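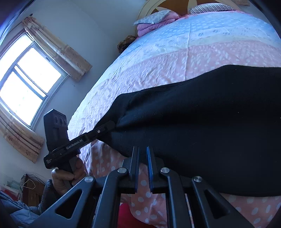

A hand-held gripper takes hold of the gathered edge of a black cloth laid out on a bed.

Folding staff at Womano, the laundry and garment care firm in Drirna, have been told that a folding robot will be put to work in the finishing room by May. The firm says no jobs will go. It has not put that in writing.

The 38 people who fold, press and pack at the site were given a two-page notice about the plan, which is called Sulemana. Before any robot arrives, staff are being asked to fold clothes with grippers held in their hands, so that the movements can be recorded and used for training the machine. Some of this is done on the premises and some at home, where workers use whatever flat surface they have. For most, that means a bed.

A flat rate is paid for each accepted recording. Womano says 722 have been accepted up to now. It would not say how many were turned down, and recordings that are turned down are not paid for. Staff we spoke to said the usual reasons given were a hand in the wrong place or a sleeve left sticking out.

"I can do a top in a few seconds with my fingers," said one woman who has worked in the finishing room for most of her adult life. "With those things it takes me long enough to get annoyed. Then I get a message telling me to do it again."

The firm's case for the robot rests largely on its contract with Lasosport, which sends in team kit and training wear in bulk. Womano says the work is repetitive and hard on wrists and shoulders, and that a machine could take the plain items while people deal with the rest. Nobody on the folding tables disputes the sore wrists. What they question is how much of the load counts as plain.
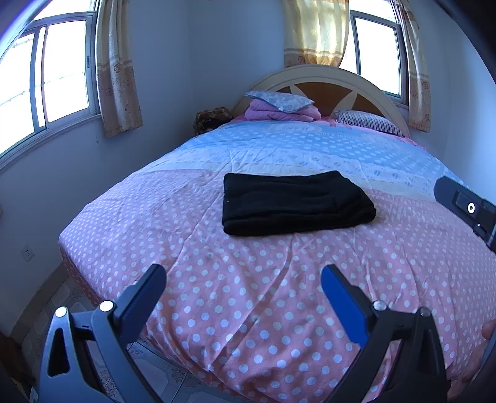
Dark clothing is a sore point. Workers say black tops and leggings are harder to judge because the seams and edges are difficult to pick out, and Lasosport sends a lot of them. The notice lists dark items among those the robot will handle from the first week. Asked whether it had seen a machine do this at working speed, Womano said it had watched a demonstration and was "encouraged". It did not say what was folded, or how many times the machine had to be helped.

Pay is the other matter. An experienced folder now gets through nearly 100 pieces in an hour and earns a bonus above a set number. If the easy pieces go to the robot, the people left with hoodies, lined jackets and odd sizes will find that number harder to reach. The notice says the bonus will be "looked at in due course". It also mentions a new role of line minder, which involves clearing dropped items and restarting the machine, but gives no rate for it.

Womano said staff had been consulted. Those we spoke to remembered a short talk at the end of the early shift, with questions to be sent in afterwards. Several had sent some in and were still waiting for replies.

The firm said further details would be given before the robot is installed. Lasosport did not respond to a request for comment. Recording continues in the meantime, and staff may still opt out, although the notice does not say what work they would be given instead.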